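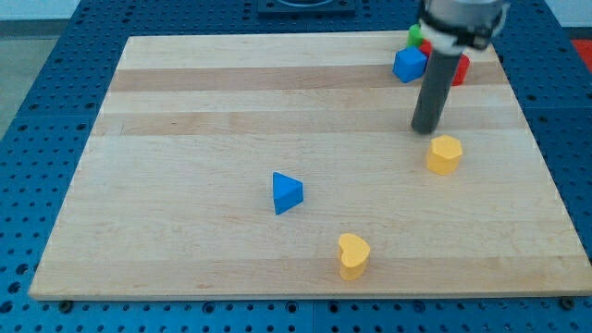

Visit to the Giltden board workshop and timber yard

February 17, 2019

Our woodworking group had been trying to get a visit to Giltden since last October. The workshop makes chopping boards, worktops and a small range of stools, and it takes parties only when the kiln is being unloaded, as there is more to see then. Nineteen of us went in the end, most by minibus and the rest by car. The turning for Giltden is easy to miss. It comes straight after the garden centre on the Dunbar side and the sign is set back behind a hedge. Two cars went past it and had to come back through the village.

We were given tea in the canteen and signed the book. Ear defenders were handed out at the door of the machine shop. Bring your own if you have a pair you like, as the ones supplied are on the tight side.

The timber yard

The tour starts outside. Hardwood comes in as sawn planks and is stacked under open-sided sheds with thin sticks between the layers so that air can pass through. Maple is the main timber for boards. They also buy beech and a little walnut, and oak for the stools. Oak is kept at the far end, away from the steel racking, to avoid black staining when it gets damp.

Each stack has a card giving the date it arrived and the thickness. One stack of maple had been there five years, waiting for an order of thick worktops that was put off twice. The yard foreman would not sell us any of it, though several people asked.

The kiln is a plain insulated shed with fans at one end. The planks stay in for several weeks depending on thickness. The doors were open for our visit and the smell was strong, rather like warm biscuits. We were shown how moisture is checked with a pin meter, and a few of us tried it on offcuts. My reading was two points out from the foreman's because I had put the pins in across the end grain.

The machine shop

Planks are planed, ripped into strips and then turned so that the edges face up. Strips are laid out dry on a bench before any glue goes on. The person doing this job picks the order by eye. Some customers want an even colour right across, and those boards cost more and use up a lot of timber. The standard boards are allowed to have darker strips among the pale ones. I prefer these and so did most of our party.

Glue is spread with a roller and the strips go into a large rotating clamp rack. By the time the last set is loaded, the first is ready to come out. The waste glue is scraped off while it is still rubbery. We were told that leaving it to go hard ruins planer blades, which those of us who have done it at home already knew.

After that come planing, trimming to length and sanding. The wide belt sander was the loudest thing in the building and the guide had to stop talking while it ran. The last sanding is done by hand, along the grain, and the board is wiped with a damp cloth in between to raise the fibres.

Oil and finishing

Boards get two coats of food-safe oil and are left on racks overnight. The advice for owners was simple: wash quickly, dry standing on edge, never soak, and oil again when the surface looks dull. Both faces should be oiled, even if only one is used. A board oiled on one side only will cup sooner or later.

We asked how many they make. The figure given was more than 3000 boards a year, with the busiest time running up to Christmas.

The shop and lunch

Seconds are sold from a room beside the office. Most have a small knot or a slightly uneven edge. There were also bags of offcuts, sold by weight, and these went quickly. Card payments were not working when we were there, so take cash.

Lunch was at the Cedar, a ten-minute walk along the lane. The soup was good and the portions large. Service was slow for a party of our size, although we had booked. The path floods near the stile and boots are advised.

Getting there

The 558 bus stops at the end of the lane but runs only every two hours. Parking at the workshop is free and there is room for a minibus if you ring first. There is a step up into the machine shop, and a ramp can be put down on request. Our next visit will be to the Jumuletti paper mill, and the list for that is on the board in the hall.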